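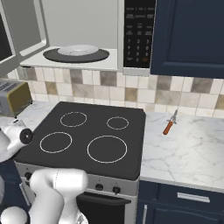 Kitchens without the kitchen: a chat with the maker of Grarno

Posted Friday, typed up fast so bear with me

Grarno is a simulated kitchen you rent by the month. You get the room, the arm, a pile of household jobs, and a scoring tool that tells you how badly your software did. It comes from Zolside, a small outfit working above a bike shop in Grastalton, and I had an hour with the developer who built most of it. No names please, was the one condition. Fine by me.

First thing I asked was why kitchens. Everyone does kitchens.

"Because that's where people want the help," the developer said. "And they're horrible. Doors that swing out into the space you need. Shiny black glass. Small stuff at the back of the counter, big stuff overhead. If your arm can cope in there it'll probably cope in a hallway."

The base pack has 347 jobs. Open this, shut that, move the plate, put the cloth somewhere sensible. Some are one step, plenty are strings of steps. I had assumed the long ones were the hard ones. Not so, apparently.

"Reaching past an open microwave door," the developer said. "That one gets people. The arm has to get over to the left-hand counter, where the food is, and the door's hanging there over the hob. We had a customer write in convinced it was a bug. It's a door. Doors do that."

Which I liked. Price next. A single seat is 192 pounds a month, the full lab licence is 2459 a year, and there's a free trial of 30 days with everything switched on. No card needed, I checked. The lab licence is the better deal if more than one of you will be using it, the single seat feels steep for a student.

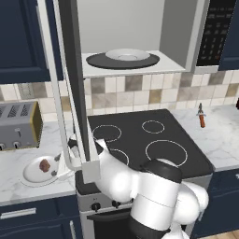

Does it need an expensive computer to run?

A mid-range gaming desktop is enough for one kitchen at a time. If you want lots of kitchens going at once you'll need a proper server, or you can pay Zolside to run them on theirs.

Setup took me most of an afternoon. The installer is OK, the manual is thin - two of the pages still say "to do". I mentioned this. There was a sigh.

"The manual is July's job. It was last July's job as well."

The other half of the product is Estrella, the scoring side. It watches a run and marks each step, so you find out your arm picked the thing up fine and then made a mess of putting it down. I tried it on a very basic controller of my own and scored terribly, but at least I knew where. You can replay a run from different angles too, handy when the arm itself is blocking half the view. Saved me a lot of guessing.

How close is it to a real room though? Here the developer was careful. Rigid things, good. Plates, doors, drawers, knobs, all behave. Soft things, getting there.

"Cloth is the one I lose sleep over. A plate has one shape. A cloth has as many as you like, and the gripper changes it just by touching it. We rewrote it in the spring and it's much better then it was. I wouldn't tell you it's finished."

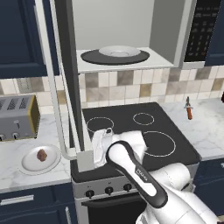
My own tests were mixed on that front. The folds look decent and the fabric doesn't sink through the surface any more, which the old version was known for. But pinch it by one corner and lift quickly and it goes stiff, like card. Go slowly and it's fine. If your work is all laundry I'd wait for the next update.

Looks are good, marble and tiles and all that. Sound there is none. Swapping wall colours and worktops is one setting and you can have it change every run, so your software doesn't get too attached to one kitchen. I'd leave that off for the first week, it makes mistakes harder to track down.

I asked what customers moan about most, apart from the manual.

"The keypad. They want every button on the microwave to work. At the moment some do and some are only printed on. We did the ones people asked for first."

And what's coming? More rooms, a bathroom to start with, and a second type of gripper. No date for either. The trial is on the Zolside site now, and existing Grarno users get the new cloth without paying again. You do have to reinstall for it, the updater wont pick it up.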